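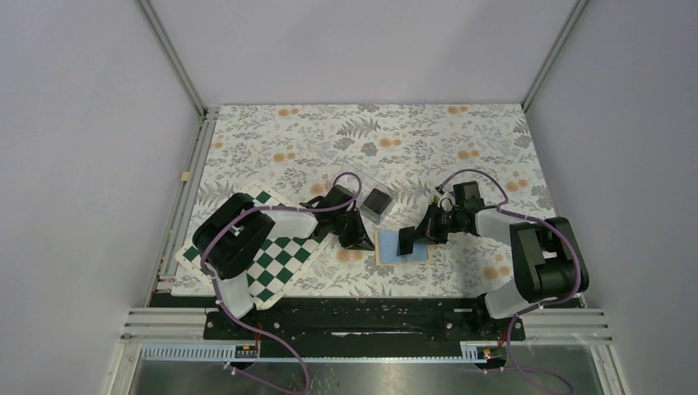

What do you get to see at the robot open day in Clonmont, and how long should we plan to stay? My daughter is in fifth grade and wants to go. The listing says "live two-arm demonstration" and not much else. We would be driving in, so I would like to know about parking and tickets too.

harborlane
Posted 12 May 2025

slowgearbox

You see a pair of robot arms working at a table, a short talk before it, and a hallway with older equipment that you can walk through on your own. Plan on a morning if you want to catch the demonstration from a good spot. I went to the one in March. It was held at Fladent, the automation lab in the old Brøndum building, and I assume this one is set up the same way.

The arms are mounted side by side at the front of a table with panels around the back and sides. They reach in toward the middle and handle ordinary small things. If your daughter is expecting a robot that walks and talks she may be let down, so I would tell her beforehand. These are arms bolted to a frame, and they move slowly. When I was there a lot of the time went into getting one arm to hold an item while the other one opened it. Sometimes it took several tries and the operator started over. I liked that part, but the people next to me left.

The room holds 51 people and they do count at the door. Once it is full you wait for the next run. The runs go back to back until lunch, with a break after each one while the table is set up again. Stand toward the side of the table if you can. From straight in front, the elbows of the arms get in the way of whatever the grippers are doing.

Parking is in the gravel lot behind the building. It fills up early. There is more on the street past the loading dock, but read the signs, because part of it is permit only on weekdays and the signs are small.

Tickets: free in March, but you had to reserve on the Baliva site, and the confirmation email went to my spam folder. Print it or have it on your phone. The woman at the desk would not look it up by name.

Other things that may help:
– No food in the demonstration room. There is a vending machine by the stairs.
– Strollers stay in the hallway.
– The talk is aimed at adults. It was all right, but a fifth grader could skip it and look at the hallway displays.
– You can ask questions while the arms are running. The operator can't always answer right then.

nettie_b

Second the spam folder thing.

I took my two boys in March, they are a little younger than yours. The older one loved it and the younger one was done before the first run ended. What held their attention was that the items on the table were things they knew. The table has a flowered cloth on it like you would have in a kitchen. There was a checkered board, green and white, and a light blue card holder. My older son wanted to know why the arm couldn't just grab the thing, and the operator explained that soft, flat items are hard because there isn't much to pinch. He repeated this to everybody in the car. 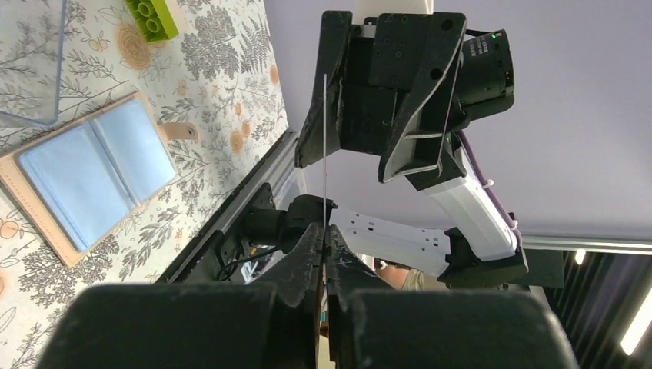 One of the arms with its purple cable, and the blue card holder or wallet open on the cloth.

It is not loud. I brought ear protection and we didn't need it. The hallway was louder than the room.

The restroom on the ground floor was out of order, use the one upstairs.

tolliver_k

The answer above is right about the setup but I would not say a whole morning. We were in and out well before that. It depends on how much your kid likes machines. Mine asked about the toothed track under the arms and got a long answer, so that added time.

A few numbers from the talk, since I wrote them down for a school report. The operator said they had recorded 500 practice runs with the arms before the March date and wanted to reach more than 550 by summer. I don't know if they did. Each run is one task from start to finish.

Also, check the age rule. In March kids under 12 had to be with an adult the whole time, including in the hallway, and it was one adult for every 2 kids. We had to split up our group because of that. It wasn't on the listing, it was on a sheet taped to the door.

If you come in on the county road, ignore the first Clonmont exit. It puts you on the wrong side of the tracks and you have to go all the way around. Take the second one and turn at the feed store.

harborlane

Thank you, this is what I needed. I reserved for the first run and found the email in spam. We will skip the talk. Does anyone know if they let you take pictures in the room?

nettie_b

They did in March. No flash.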